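Welcome email series: when do I stop sending?

Posted in Email & Landing Pages by Claststead

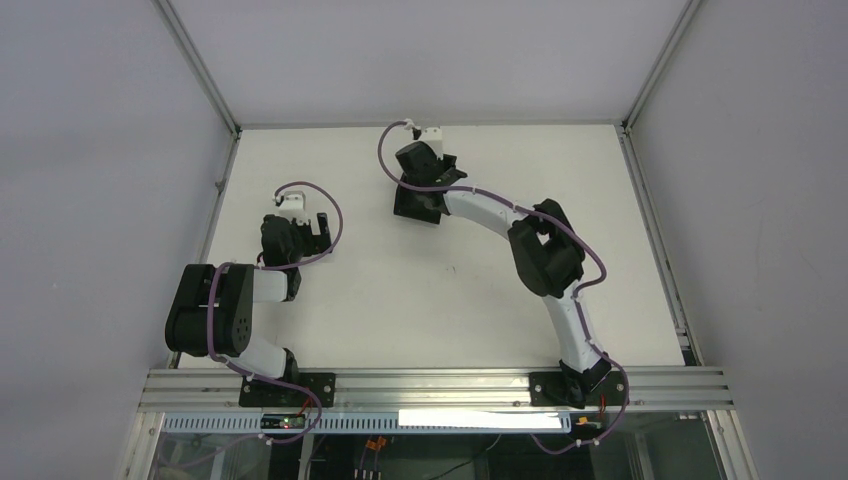
I run a small list for a mail-order tea business. 1066 subscribers, nearly all of them from a landing page that offers a brewing chart in exchange for an address. They get the chart, then they get my welcome series, which I wrote over one very ambitious weekend and which is nine emails long.

The first email does fine. The second does fine. By the fifth, I could put my banking password in the subject line and feel pretty safe. Unsubscribes aren't terrible, people just go quiet, and then they're on my list forever, quietly, costing me money every month.

So how many emails should a welcome series have before I leave people alone? And do I move the quiet ones to the regular newsletter or drop them? I use Skamance for sending, if that matters. It lets me set rules by opens and clicks, but I have set exactly one rule and I'm a little scared of it.

Edited to add: the series goes out one a day. I can hear you wincing.

Ginduvar
Member since May

Nine in nine days is a lot of tea.

Before you cut anything, look at where the clicks stop, and ignore opens. Some mail programs load everything in a message whether or not a human being is involved, so your open rate is partly a count of software being polite. Clicks are harder to fake, although corporate spam filters do their best.

I sell sewing patterns and had the same problem with a seven-part series. When I went through it, parts four through seven were me talking about me. My journey with linen, that kind of thing. Two people clicked on the linen journey and one of them was my sister. I cut it down to 3:

First one, right away: the thing they asked for, a line about who you are, nothing else. If they have to scroll past your philosophy to find the brewing chart, they'll remember it.

Second, two days later: one useful tip that goes with the chart, and a link to the product it's about. One product. I used to put in twelve and people picked none of them.

Third, four or five days after that: a plain question. Mine is "What are you making next?" and I get replies to it, which I then have to answer, so be careful what you wish for.

After that they go on the regular newsletter. Anyone who buys along the way should leave the series at once. Please check this, because I spent most of a year sending a "still thinking it over?" email to people whose package was already in the mail.

For the quiet ones, give them a few months of newsletters. Then send one message asking if they want to stay, with a big obvious link for yes. No click, take them off. I did this with a list of 1414 and lost 400 of them in an afternoon. It stung until I noticed sales hadn't moved at all. I had been paying to email a wall.

Lloyd

just delete anyone who doesnt open the first 2. life is short

Ginduvar

Replying to Lloyd: you'd be deleting people who have images turned off, and some of those people buy things. I've got one regular customer who has never once "opened" an email as far as my reports are concerned.

Lloyd

ok but is it short or not

Claststead

Thank you both, in differing amounts. I went and looked at clicks as told. They fall off a cliff after email three, and email six, the one about my grandmother's kettle, has zero. I loved that email. It's gone on the blog, where it can be ignored in peace.

I've set a rule to pull buyers out of the series and tested it by ordering from myself under my other address. Paid full shipping, too. The rule fired, the "have you tried our green teas" email didn't arrive, and I'm now down to being scared of two rules.

Will do the "do you want to stay" message at the end of the summer. If anyone has a subject line for that which doesn't sound like a breakup, I'd love to see it.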